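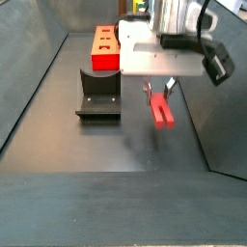 4. Règles de bonne pratique pour les essais d'insertion

Les protocoles d'insertion de pièces sont souvent décrits par le taux de réussite seul. Or, deux laboratoires qui annoncent le même taux n'ont pas forcément fait le même essai. Le guide interne de Wimden, rédigé avec Marijke Dierckx, fixe pour cette raison 5 rubriques obligatoires : l'état initial, la prise, l'orientation, le contact et l'arrêt. Nous discutons dans cette section les trois premières, qui ont posé le plus de difficultés pendant la campagne de Skernholm.

4.1 État initial

L'état initial doit être enregistré avant chaque essai et conservé avec le résultat. Il comprend la position de la planche, la liste des pièces déjà en place et celle des pièces posées sur le sol de l'enceinte. Une planche partiellement remplie n'est pas équivalente à une planche vide, car les pièces hautes réduisent l'espace disponible pour les doigts du préhenseur. Nous recommandons de traiter ces deux cas dans des séries séparées.

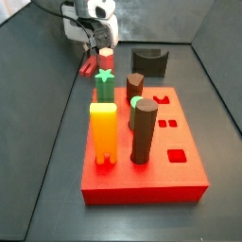

Figure 4a. Planche partiellement garnie, avec des ouvertures encore libres sur le côté droit.

Sur les 1 760 essais retenus, un opérateur a vérifié l'état initial à partir de l'image fixe. Lorsque l'image et la fiche n'étaient pas d'accord, l'essai a été exclu et la cause a été notée dans le registre. Cette règle est sévère, mais elle évite de corriger les fiches après coup.

4.2 Prise

La prise est déclarée valide seulement si les deux doigts touchent des faces opposées de la pièce. Cette condition se contrôle sur la vue du poignet, la vue fixe étant fréquemment masquée par le bras.

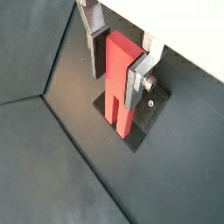
Figure 4b. Vue du poignet : pièce rouge à deux branches, tenue entre les doigts au-dessus de la plaque noire.

Pour cette rubrique, l'accord entre les deux annotateurs a dépassé 95 %. Les désaccords restants concernent surtout des prises proches d'une arête, pour lesquelles Ngozi Onyeka a proposé une catégorie « indéterminée ». Nous l'avons adoptée.

4.3 Orientation

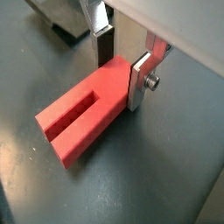

La norme interne de Gullham définit l'orientation d'une pièce par un seul axe, ce qui suffit pour un cylindre. Pour les pièces non symétriques, cette définition laisse une ambiguïté que l'annotateur résout selon son habitude. Nous demandons donc de nommer aussi l'extrémité saisie. Quand la fente débouche à l'extrémité libre et que les doigts serrent l'autre bout, comme c'est le cas ici, la fiche porte la mention « branches libres ». La mention inverse s'emploie si les doigts serrent les branches. Le côté du serrage n'est pas déduit du mouvement prévu : il est lu sur l'image, puis reporté dans la fiche avant l'examen du résultat.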